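Brendutell Open Day: Walk-Round Safety Checklist, Demonstration Corner
Date of walk-round: 19 Nov 2024
Form 3651, filled in by the visit host

1. Visitor line taped and kept clear
OK. I moved the tape back 8 inches after the first group, as the children do love to lean in (so do their grandparents, bless them).

2. Stop button within reach of the host
OK. Tested before each group came through.

3. Doorway and tiled floor free for people to pass
OK, with a comment. The tidying demonstration is set up close to the doorway, and I would dearly like a little more room there next time.

4. Working area and loose items
See comment below.

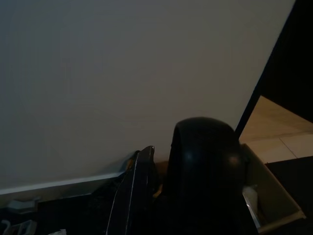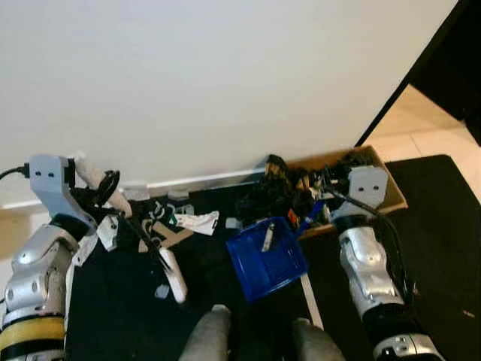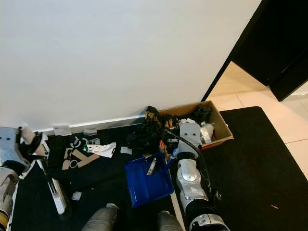
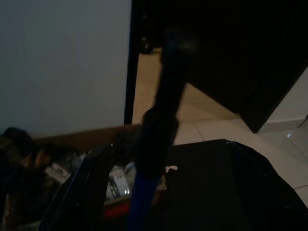
Comment on 4: please keep everything on the robot's side of the tape, however small. A visitor from Nanamton very kindly bent down to pick up a scrap for us while the arms were powered, and I had to ask her to step back, which she took in very good part.

5. Cables checked for wear
OK. Checked by hand with the power off, both sides.

6. Noise and lighting comfortable
Mostly OK. A few people in the Ultness group asked for a brighter lamp and I think they had a point!

7. Number of visitors per group
Needs action. We allowed 50 for the talk, and that is far too many to bring through to the demonstration afterward. Smaller groups in December, please.

8. First aid kit and exit signs
OK.

Overall: passed, with items 3 and 7 to be looked at again before the next visit.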